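Ranger le placard de l'entrée, deuxième essai

J'avais parlé en août du placard de l'entrée, celui qui ferme mal. Je disais que j'allais m'en occuper avant la rentrée. Je m'en suis occupé, mais avec du retard, et en deux fois, parce que la première n'a pas tenu.

Le placard fait 2 mètres de haut et il est profond, trop profond. Quand nous avons emménagé, il y avait trois planches fixes et une barre. Les manteaux touchaient la planche du bas, et tout ce qu'on poussait au fond y restait. J'y ai retrouvé une pompe à vélo que j'avais rachetée entre-temps, un sac de terreau ouvert, deux parapluies cassés et la notice d'un four que nous n'avons plus.

Pour le premier essai, j'ai acheté un meuble à tiroirs Wikström, le modèle bas, celui qui se monte avec des chevilles en bois et une petite clé. Le montage a pris une soirée. Le meuble est correct, les tiroirs coulissent bien, mais je n'avais pas mesuré la porte du placard ouverte, seulement l'intérieur. Avec les charnières, on perd quelques centimètres de passage et les tiroirs de gauche butaient contre le battant. J'ai essayé de démonter la porte et de vivre sans. Au bout de 12 jours, tout le monde en avait assez de voir les chaussures depuis le salon. Le meuble Wikström est maintenant dans la chambre du fond, où il rend service.

Pour le deuxième essai, j'ai commencé par tout sortir. Je le conseille, même si c'est pénible et que le couloir est impraticable pendant ce temps. J'ai fait des tas par usage : ce qui sert tous les jours, ce qui sert l'hiver, ce qui sert quand il y a un problème (fusibles, lampe, ruban adhésif, joints), et le reste. Le reste était le plus gros tas. Une bonne partie est allée à la déchetterie, le solde à la ressourcerie de Skasley, qui prend presque tout sauf les matelas et la peinture. Ils ferment à midi, je l'ai appris sur place en arrivant à midi et quart, et j'ai dû revenir.

Ensuite j'ai enlevé les planches. Elles étaient clouées sur des tasseaux, et les tasseaux étaient collés au mur, ce que je ne savais pas. Un morceau de plâtre est parti avec celui du milieu. J'ai rebouché avec de l'enduit en poudre, poncé le lendemain, repassé une couche, poncé encore. La peinture est une Budine satinée, un blanc un peu cassé qui restait de la cuisine. Elle couvre bien en deux couches mais elle sent fort, il faut laisser la porte d'entrée ouverte et accepter d'avoir froid.

À la place des planches fixes, j'ai posé des crémaillères. Ce sont de simples rails percés, avec des consoles qu'on accroche à la hauteur voulue. J'ai pris les rails Skirkberg, vendus au magasin de bricolage de la zone commerciale. Il faut les poser parfaitement d'aplomb, et surtout à la même hauteur l'un que l'autre, sinon les tablettes penchent. J'ai fixé le premier par sa vis du haut, je l'ai laissé pendre, j'ai tracé, puis j'ai reporté la hauteur au niveau pour le second. Les murs sont en brique creuse. J'ai mis des chevilles de 10, et j'en ai gâché deux avant de comprendre qu'il ne fallait pas utiliser la percussion.

Les tablettes font maintenant la moitié de la profondeur du placard. C'est le changement le plus utile de toute l'affaire. On perd de la surface sur le papier, mais on voit tout ce qui est posé, et les manteaux ont enfin la place de pendre devant. Au fond, derrière la barre, j'ai laissé un espace vide où se tiennent debout l'escabeau et la planche à repasser.

Restait le petit matériel. J'ai longtemps rangé dans des cartons à chaussures, avec une étiquette dessus. Le défaut du carton est qu'il se referme et qu'on oublie ce qu'il contient, étiquette ou pas – je ne lis plus mes propres étiquettes au bout d'une semaine. Les bacs ouverts me conviennent mieux. J'évite les modèles à couvercle et les modèles très hauts, où les gants finissent en couche compacte sous les écharpes. En plastique ajouré, ça se rince dans l'évier et la terre des gants de jardin tombe à travers, ce qui oblige à passer un coup de balai sur la tablette de temps en temps. Je préfère balayer une tablette que vider un carton.

J'ai gardé une règle simple : un bac par sujet, et quand il déborde, on trie le bac avant d'en acheter un autre. Pour l'instant, celui des piles et des ampoules est le seul à poser problème. Il y a là-dedans des ampoules à baïonnette alors que nous n'avons plus une seule douille de ce type dans la maison. Je n'arrive pas à les jeter.

Côté dépenses, en dehors du meuble Wikström qui a trouvé sa place ailleurs, le plus cher a été les rails et les consoles. Les tablettes viennent d'une chute de mélaminé que le magasin découpe gratuitement si on attend son tour. J'ai attendu 20 minutes.

Il me reste à régler la porte, qui ferme toujours mal. La charnière du bas a du jeu et les trous de vis sont trop larges. Je vais essayer avec des allumettes et de la colle à bois avant de changer quoi que ce soit. Si quelqu'un a une meilleure méthode, les commentaires sont ouverts.
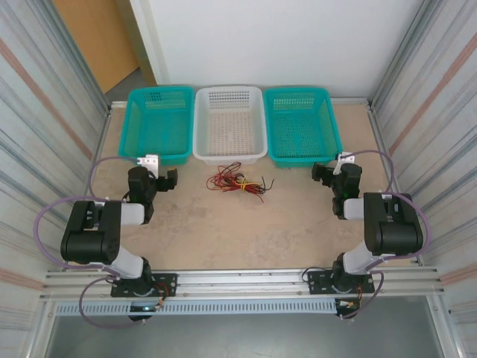 Bacs ajourés, deux turquoise et un blanc.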